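Learning to shop slowly

12 May 2025

When I moved to Dralley, I bought everything in one weekend. I paid nearly 300 dollars and half of it I never used. Now I keep a list, and a thing must stay on it for 11 days before I buy it.

A small cart with wheels stayed on my list the whole time.
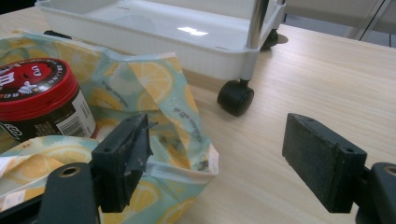

What I removed from the list

A second kettle, a rug from Noridon, and a lamp that cost 50 dollars. I wanted the lamp very much on the first evening - after one week I forgot its color.

My sister thinks the rule is too strict. For food and medicine I don't use it, of course. For furniture I am still saving, and the table can wait until autumn.

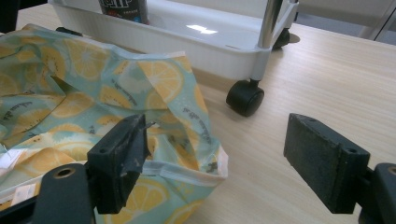 Pale wood, with fine stripes in the grain.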